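Visit to Blöndal, Udwood site, August 2018

I went along to Blöndal mostly to see how they look after their two-armed machine, the one they call Vinent. We run a smaller unit at our own workshop and have had trouble with wrist cables, so I was keen to compare notes. Shamim Talpur met me at the front counter and had me sign in, then took me through to the cell.

Vinent stands on a square of painted concrete with a kitchen bench in front of it. The bench is on locking castors and gets clamped to two floor plates. Shamim said the plates were the best money they spent. Before that, somebody would bump the bench with a trolley and the next morning's work would start with a recalibration.

Routine care is done by the clock. Each arm has an hour meter, and at 2,000 hours the wrist comes off and the cable loom is replaced whether it looks worn or not. The left arm was on 459 hours since its last change and the right on 435. The difference comes from the left doing more of the reaching over the bench. Old looms are tagged and hung on a rail by the door. I looked at a couple and the wear was in the same spot as on ours, where the loom turns into the wrist.

Grippers are checked every morning. The operator opens and closes each one fully, wipes the fingers with a dry cloth, and runs a feeler gauge between them at the closed position. If the gap is uneven the finger is shimmed. Shims are kept in a labelled drawer under the controller, along with the only torque wrench anyone is allowed to use on the wrist bolts.

Puspita Kwok looks after the simulated side. After any work on the real machine she updates the model, called Mament, with the new joint offsets, and runs the arms through their poses in a furnished room before the real ones are powered up. She has a list of poses that have caused trouble in the past, mostly with an arm out over the counter, and goes through those first. 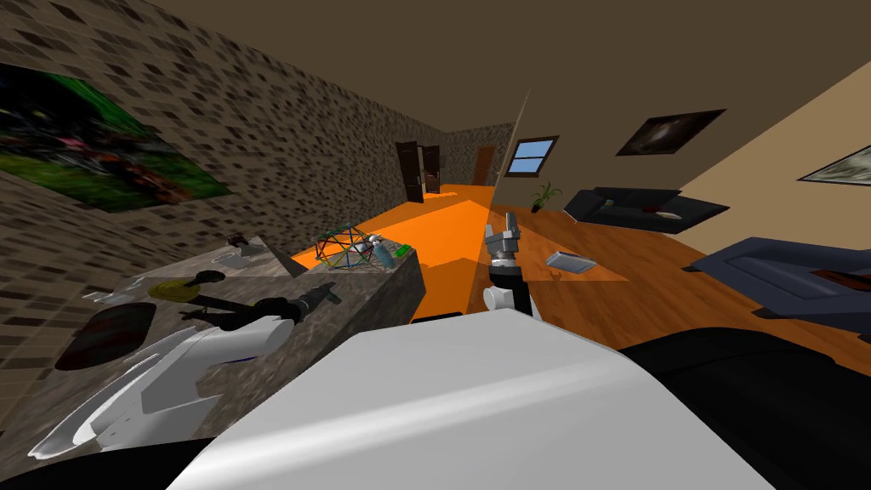 Her rule is that a repair isn't signed off until the model and the machine agree on the gripper position to within 2 mm. On the last wrist change they didn't, and she traced it to a joint that had been zeroed with the bench pushing against the arm. The fix was to unclamp the bench, zero the joint again and write a line in the procedure.

We had lunch in the tea room and talked about spare parts. They keep one complete wrist on the shelf and order the next as soon as it is used. Lead time has been poor this year.

Shamim is sending me their loom drawing, and I've booked a second visit in September to watch a wrist change from start to finish. Parking is at the rear, off the laneway, and you'll need closed shoes.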